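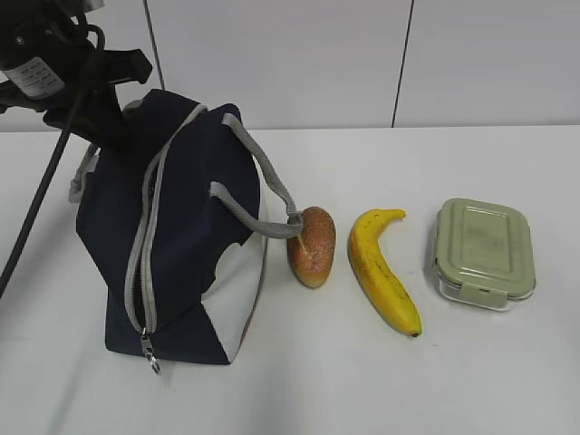 Fidel Aravena reckons a frozen water bottle beats any ice brick on a day hike, and I'm converted!

Did the Anmont ridge track in September, 8 hours return, lunch in a soft insulated bag. Highest point is 1,012 metres and the wind up there is something else.

Wraps over sandwiches, always. Bread goes sad by the second creek (mine did, every trip, for years).

Favourite filling right now: leftover roast pumpkin, feta, heaps of rocket. Add 200 grams of grapes, the colder the better. Grapes at a summit!! Try it.

Next up is the Skilberg loop. Has anyone done it clockwise? Keen to hear what you packed, especially anything with pickles.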